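21 September 2024

Waneck line, punch station and cut-off

Came in on a Saturday because the Waneck line was free and I wanted one quiet go at the C-channel before the Stoica order takes it over again. Segundo had left the coil threaded for me (bless him), so I was running by the second cup of tea.

The job is still the cable tray channel for Hotden. They want the slots in line with each other from one length to the next, and ours have been wandering. Not by much, but when you bolt two lengths together the slots at the joint look drunk. I've been blaming the punch since June. I'm now fairly sure it's the encoder wheel.

What I did: marked the strip with a scriber before the feed rolls, jogged it through by hand and compared the readout with the tape. At crawl it was fine, no argument. Then I ran it at normal speed and by the end of the length the readout was short. Took the wheel off and the rubber tyre has a flat on it you can feel with a thumbnail. It must skip every time it comes round under a bit of oil. I swapped it for the spare off the old Catel machine, which is a slightly different diameter, so I had to put in a new pulse figure. It's 2056 now. Please don't "correct" it back, Segundo!

Ran 67 pieces after that and the slots line up nicely. I laid the first and last against each other on the bench and couldn't get a feeler in the difference. Very pleased with that.

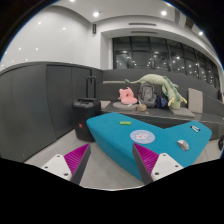

Still not right

The ends flare. As soon as the shear takes the length off, the flanges spring out at the lead end, and there's a smaller bit of toe-in at the tail. I added a touch more overbend on the last pass and it helped the lead end but made the tail worse, so I took half of it out again. Delia thinks the straightener is set too low and we're fighting ourselves, and she may well be right, she usually is about straighteners. I'd like her to have a look before I touch any more shims.

Also the drive chain on stand 3 is noisy again. I oiled it, it went quiet for about 95 pieces' worth of strip, then it started up as before. The guard was back on by then and I left it.

For next time

Order a proper encoder tyre and keep the Catel one as the spare.
Ask Hotden how much flare they can live with, as the drawing doesn't give a figure.
Scrap bin by the shear wants emptying before Stoica's coil goes on.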